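About the Billen Shared Workshop

The Billen Shared Workshop is a membership organization for people who build robots at home or alongside others. It provides tools, bench space, technical guidance and a common library of designs to members whose projects are too large for a kitchen table and too small for a laboratory. Membership is open to adults of any background. No degree or trade qualification is required.

Our History

The workshop was founded by Erlinda Macaraeg, a former controls technician, with a group of 10 members who had been exchanging motor parts and firmware by mail. The first shared project, a single arm known as Rind, was assembled on borrowed tools and could lift a paperback book. The drawings for Rind remain in the library, and new members still build its wrist joint as their introduction to bearings and cable routing.

Today the workshop has 22 full members. Each pays an annual fee of 400 dollars, which covers insurance, tool maintenance and the purchase of common parts such as connectors, fasteners and spare gripper fingers.

Our Current Project

The principal shared build is Wilent, a two-arm system for ordinary household work. Members chose soft goods as its first area of study. Cushions, pillows and bags change shape when they are gripped, and a motion that succeeds with a rigid block will often fail with fabric. Wilent is therefore developed in furnished rooms, with upholstered chairs and tiled floors, under the conditions in which such a machine would have to serve.
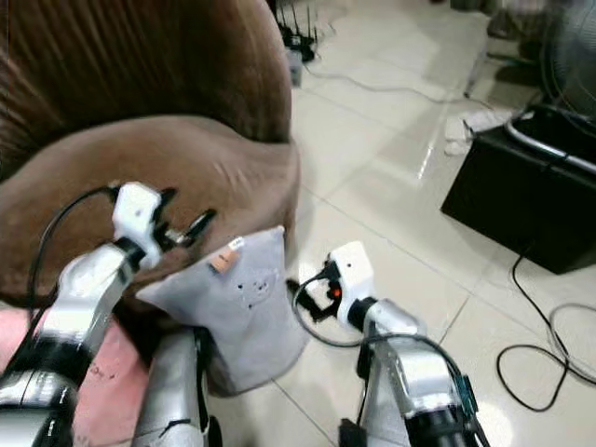
Work on Wilent is divided among small teams. One team is responsible for the arms and their wiring, another for the grippers, and a third for the software that coordinates the two sides. Teams meet separately and bring their changes together at a monthly integration day. A change is accepted into the common design when a member outside the team has repeated the result from the written notes alone.

The grippers have received the most attention during the past year. The members responsible for them maintain a log of finger shapes, closing forces and fabrics, and the log is available to anyone who wishes to consult it. Entries that record a dropped or badly folded item are kept on the same terms as the others.

Two-handed handling is the present subject of study. In a typical exercise, both grippers are brought to a pillow standing on the seat of a round chair, one at an upper corner and the other partway down the opposite side. The software team is revising the way the arms share a load in this position.
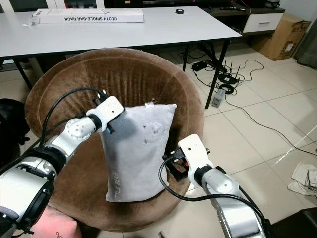
Training and Safety

All members complete an introductory course before operating powered equipment. The course covers safe wiring, emergency stops, joint limits and the correct way to approach an arm that has halted unexpectedly. It is offered each September and consists of 5 evening sessions. Members building at home may request a visit from an experienced colleague, who will review the power supply, the mounting and the clear space around the machine.

Shared Designs

Drawings, parts lists and software produced in the workshop are held in a library named Flateck. Members may copy and adapt anything it contains for personal use. Corrections are welcome and are credited by name in the revision notes.

Joining the Workshop

Prospective members are invited to attend an integration day as guests before applying. Applications should include a short account of the work the applicant hopes to undertake and any tools the applicant is willing to share. Decisions are sent in writing.

Page last revised 2023-12-06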